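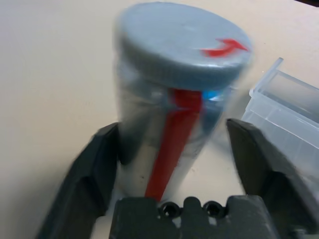
# Chapter 7: When the Grip Lets Go

On 2019-03-22, a two-armed robot at the Clilthorpe plant was set to open a lidded container. One arm was to hold the body while the other turned the lid. The program had run 308 times without a fault. On the next run the body turned inside the gripper along with the lid, slid down between the fingers, and tipped onto the bench. The controller logged the cycle as complete. The robot then carried out the rest of its program with nothing in its hand, and the open gripper came down on the bench hard enough to trip the arm's force limit.

The technician on duty, Bakari Koech, heard the brake engage and walked over from the next cell. He reached in to pick up the container before he had pressed the stop button. The second arm was still under power. It had finished its move and was waiting for a signal, and it got that signal while his hand was on the bench. The arm moved a short way and touched his forearm. He was not hurt.

The Clilthorpe incident was a small one. The damage came to a bent finger pad and a lost shift. It is used in this chapter because it contains two failures that are often confused. The first is a failure of the grip. The second is a failure of the stop procedure. Each had its own cause, and each needed its own repair. A shop that fixes only the first will have the second one again, with a different part on the bench.

## 7.1 Holding and turning

Opening a screw lid is easy for a person and hard for a machine. When you open a jar, one hand squeezes the body and the other turns the lid. If the body begins to slip, you feel it through your skin and squeeze harder, usually without thinking about it.

A two-finger gripper has no skin. It touches a round container along two narrow lines or patches, one on each side. All the resistance to turning has to come from friction at those two places. The turning effort that the grip can resist depends on three things:

- the squeezing force of the fingers
- the friction between the finger pads and the container
- the distance from the center of the container to the point of contact

If the effort needed to loosen the lid is greater than this, the whole container turns. In this book we call that event a **body slip**.

Body slip is different from a **drop**, in which the container falls straight down out of the grip. The two can occur together, as they did at Clilthorpe. A gripper that is strong enough to prevent a drop may still be too weak to prevent body slip. Most lifting tests check only for the drop. 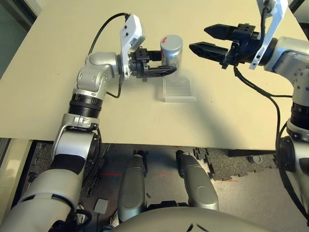

**Figure 7.1** One gripper holds the canister by its lower portion. The other gripper is open.

Where the fingers close also matters. A low grip leaves the lid clear for the other hand, and programmers like it for that reason. It also puts a long distance between the holding fingers and the turning ones. If the turning hand is even slightly off center, it pushes the top of the container sideways, and the container leans in the grip. Once it leans, the finger pads no longer sit flat against it and the contact area shrinks.

## 7.2 What the log showed

The plant kept a record of finger position and motor current for each run. Read afterward, the record told a plain story.

The finger pads had been supplied by Jalton and were made of a soft rubber. The service sheet called for new pads every 3,000 cycles. The pads on the holding hand were well inside that limit. They had, however, been wiped down with a cleaning fluid at the end of each shift, and the fluid left a thin film. Friction dropped a little each day.

The lids were changing as well. A new batch had come in from Birkett, and they were screwed on tighter than the old ones. The batch met the purchase specification, which gave a lower limit for tightness and no upper limit.

Neither change was enough to cause trouble alone. In the last 15 good runs the holding motor drew more current than before, and in several of them the finger position shifted by a small amount while the lid was being turned. The container was already starting to slip. The controller recorded these numbers but did not compare them with anything.

The check at the end of the program asked one question: had the turning wrist reached its final angle? On the failed run it had. A wrist will reach its final angle whether it is turning a lid, turning a lid and a body together, or turning nothing at all. **A position check shows where the robot is. It does not show what has happened to the part.**

## 7.3 What the technician knew

Koech had completed the plant's training course in May of the year before. The course taught him to press the stop button before reaching into a cell. It also taught him that a lit amber lamp meant the robot had stopped.

On this cell the amber lamp was wired to either arm. When the first arm tripped its force limit, the lamp came on. The second arm had not tripped and was not stopped. In his statement Koech wrote, "The lamp was on and nothing was moving, so I took it as stopped."

A robot that is not moving may be in any of these conditions:

| Condition | Power to motors | Can it move without warning? |
|---|---|---|
| Waiting for a signal | On | Yes |
| Paused by program | On | Yes |
| One arm faulted, the other waiting | On for one arm | Yes |
| Emergency stop pressed | Off | No, but a raised arm or part may settle |
| Locked out | Off and locked | No, once stored energy is released |

The first three look the same from outside the cell.

## 7.4 The repairs

Endero, the firm that had installed the cell, made four changes:

1. A fault on either arm now removes power from both.
2. The amber lamp was replaced by a separate lamp for each arm.
3. Finger position on the holding hand is watched during the turn, and the program halts if it shifts.
4. After the turn, the robot weighs what is in each hand before it goes on.

The plant changed its cleaning fluid and added an upper limit to the lid specification. It then ran 100 test cycles using the tightest lids in stock. The program halted twice during the test, both times on a finger shift, and both times the container was still in the grip.

The rest of this chapter takes up these matters in order. Section 7.5 shows how to work out the squeezing force needed for a given lid. You will need the friction table from Chapter 3.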